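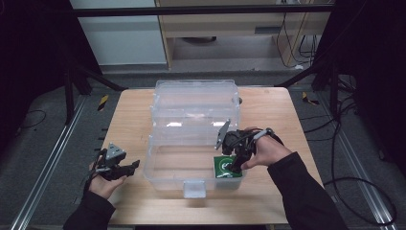 Clear latch box, lid up. One small green package in the corner so far.

Forum > Buttons, Beads & Trims > Storage and Sorting

Thread: Inherited buttons – how do you all sort yours?

hemline_hattie
Joined the forum last night and read until my eyes hurt, so hello! My great-aunt left me her buttons. All of them. The estate list says 3,000 and going by the weight of the cookie tins I believe it. There's shell, glass, horn, a lot of plain shirt buttons, some metal ones with ships on them, and a whole bag of what I think is early plastic. She ran alterations out of her front room in Breltport and I don't think she ever threw one out.

I've started moving things into clear boxes, but I'm already stuck on how to divide them up. Color looks gorgeous. Material seems to be what the serious people do. My mother says size, because that's what you need when you're standing there with a coat missing a button. What do you do, and do you wish you'd done it differently?

toggle_and_loop
Oh you lucky thing, welcome! Color, color, color. I sew for my kids and myself and I have never once gone looking for "a horn button." I go looking for a brown one. Mine are in jars on the windowsill and every time the sun comes through I get happy about it.

Iida Koivisto
Please take the jars off the windowsill! Dyed buttons fade, and some of the old plastics really don't like heat and light. I'm on team material and I'll say why, as it matters more for an inherited lot than for new ones. Celluloid breaks down with age and gives off fumes that can rust metal buttons and set off other celluloid sitting next to it. One bad one in a closed tin can take its neighbors with it. So even if you go by color in the end, do a first pass by material and pull out anything that smells like camphor or vinegar, feels sticky, or has tiny cracks all over.

hemline_hattie
Iida, I just went and sniffed the bag. There's a definite mothball smell. Is that the camphor?

Iida Koivisto
Could be, or she kept mothballs near it, which plenty of dressmakers did. Spread them out on paper in a room with a window open for a few days and smell again. If a few still smell on their own, those are your suspects. Keep them somewhere with air moving, away from the metal ones, and away from flames too – celluloid burns fast. Please skip the hot needle test you'll see recommended on older sites.

shankless
Going to disagree with both camps. Sort by sets first. An orphan button is a cute thing in a bowl. Six or seven matching ones is a cardigan. The first thing I did with my grandmother's lot was hunt matches and string them on thread, and only after that did I care what they were made of. If you split by color straight away you'll be fine, but if you split by size you'll separate the big coat fronts from the small cuff buttons that go with them, and it's miserable putting those back together. Ask me how I know.

toggle_and_loop
OK the cuff thing is a really good point and I'm annoyed I didn't think of it. I've got a gorgeous green set where I only ever found the small ones!

hemline_hattie
Oh no, I've already done one tin by size. Mom, if you're reading this, I blame you.

Leen Abou Jaoude
Hi Hattie! I sell vintage notions and my stock goes up to 4,000 in a good season, so here's my routine for what it's worth. Tip out a handful at a time, never the whole tin. White tray for dark buttons, dark towel for pale ones. Matches go on thread or a safety pin. Then material, then color inside that. A handful takes me the length of a radio show and I stop when I start getting careless.

Also, the metal ones with ships: turn them over and look for a maker's name on the back before you clean anything. Don't soak them, don't polish them. A soft dry toothbrush is plenty until you know what they are. Collectors like the old surface, and once you've rubbed it off it's gone.

hemline_hattie
Leen, there IS lettering on the backs! I can't read it without a magnifier, but it goes all the way around the rim. I'm so excited I could scream.

Leen Abou Jaoude
Start a separate thread in Identification with the backs and fronts side by side and a ruler next to them. The uniform people over there are wonderful and a bit scary.

pearl_snap_pete
Can I bring up containers? I bought a Dornard cabinet, the one with 40 little drawers, and I adore it, but every label I wrote was wrong within a month. "Misc blue" ate three drawers. These days I prefer cheap clear boxes I can shuffle around on the table, and the cabinet holds thread. If you haven't spent money on furniture yet, hold off till the sorting is done.

shankless
Cabinet slander! Mine's the same one and it's the best thing in my sewing room. You just have to leave a third of the drawers empty at the start.

pearl_snap_pete
Who has the strength of character to leave a drawer empty?

toggle_and_loop
Not me. Samarakoon has small lidded boxes in the craft aisle, by the way, the shallow kind where the buttons lie in one layer. Deep boxes turn into tins again, you end up digging.

Iida Koivisto
Just not airtight for the old plastics, please. Paper envelopes are good for those.

hemline_hattie
New plan, then: airing out the smelly bag, matching sets on thread, material after that, and color at the very end as my reward. The size tin is getting tipped back in. Is anybody going to the Fundstead button fair? It's on 10th July and it's a short bus ride for me.

Leen Abou Jaoude
I'll have a table near the back door! Bring the ships and come say hi, I always pack a decent magnifier.

shankless
I'm going too. Bring one of toggle's small greens, somebody there may have the coat size.

toggle_and_loop
Mailing you one tomorrow, I mean it. Message me your address!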